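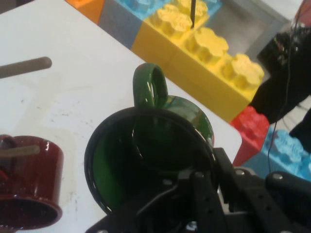

2 min read

Trimumano is a turn-based tactics game for one player, built by the two-person studio Brurketti. The programmer, who also wrote most of the rules, spoke with us about the save system, enemy turns and the April patch.

The first public build stored the full map state after every action. On long missions the save file grew until loading became slow. "We were writing 800 tiles each time a unit moved one step," the programmer said. "Now we store the starting state and a list of orders. Loading replays the orders with the animation turned off."

Replaying orders requires that every random roll come out the same way twice. The game keeps one seed per mission and a separate one for visual effects. "They shared a seed at first. If you turned off smoke, your hit rolls changed. It took us 14 days to find that."

Enemy units choose from a short list of scored moves. The score counts cover, distance and remaining ammunition. It ignores anything the unit has no line of sight to, so flanking works even on the hardest setting. The hard setting adds units and leaves their accuracy alone.

The April patch changed the campaign from a fixed order to a branching one with 22 missions. The second region, Nisus, can now be entered early. Players who do so skip the tutorial for bridges, and several wrote in to ask how bridges work. "There is a help page for it now. I would still play Ó Gríofa first. It has the smaller maps."

A map editor exists inside the studio but depends on file paths from one computer. The programmer gave no release date for it. Controller support is closer, with only the inventory screen left to convert.

Last updated: July 2019

Related
Fixed seeds and save scumming in tactics games
Trimumano: notes on the April patch
How line of sight is calculated on a square grid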